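3.2 Sorting habits and the shared surface

The interviews were made in 14 households in the town of Kaewkla, and each household was visited two times. At the first visit we asked the adults to tell us how small objects come into the home and where they are put down. By small objects we mean keys, letters, medicine, chargers, receipts, school papers and similar things which do not have a strong place of their own. At the second visit we asked the same people to sort a set of their own objects while they were speaking aloud. The method follows our earlier pilot study, but the sorting task was made shorter, as several people in the pilot became tired before the end.

Each interview took 90 minutes or less. The first coding was done by Chanida Onsri and Lertchai Kaewmanee, who worked separately and then compared their notes. Where they did not agree, the passage was read again by Rhiannon Owen, and her decision was final. Most of the disagreement concerned one code, "waiting", which we describe below. 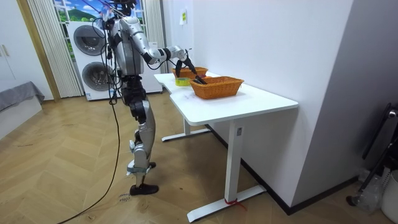 The code "waiting" was given to every object that the speaker did not want to throw away and did not want to put in its final place. A letter from the bank was a typical case. One woman said that the letter was "not finished", although she had read it and there was nothing to answer. For Kaewmanee this was a case of storage, and for Onsri it was a case of delay. After discussion we kept "waiting" as a separate code, and we divided it into objects that wait for an action and objects that wait for another person. The second group was larger than we expected. In homes with more than two adults, a large part of what lies on the shared surface is there so that somebody else will see it.

The shared surface was a table in most of the homes, and in the others it was a shelf near the entrance or the top of a low cabinet. People spoke about it with some shame. They often apologized for it before we had asked any question – and they often said that it was normally in better order. We did not find that households with more furniture had less on this surface. What seemed to matter was whether the members had agreed, in words, on what was allowed to stay there overnight. Only a few of them could remember such an agreement, and in two homes the adults remembered it differently.

Containers have a special role in this. Earlier writing on domestic order often treats the container as the end of the sorting, so that an object in a box is considered to be put away. Our material does not support this view. Many speakers made a clear difference between a container with a lid, which they called closed or done, and an open one, which they could check while walking past. A rectangular wicker basket with sloped sides, of the kind shown on the white table in Figure 2, belongs to the second type: its inside can be looked over from a standing position, and an empty one is known to be empty at once. Speakers valued this, but they also told us that an open basket "invites" things. Ratree Thaweesak has suggested that the open container should be understood as a part of the surface with a border around it, and we follow her in the analysis.
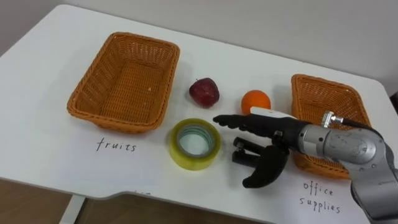
Figure 2. Open woven basket on a table.

This has a consequence for the way we count an object as sorted. In the tables of Section 4, an object placed in an open container is coded as "grouped", and only an object placed in a closed container, a drawer or a cupboard is coded as "stored". Vichien Sukprasert, who read an early version of this section, remarked that a drawer which is opened every hour is hardly more closed than a basket. We accept the remark, but we could not measure how often a drawer was used, and therefore we left the coding as it is.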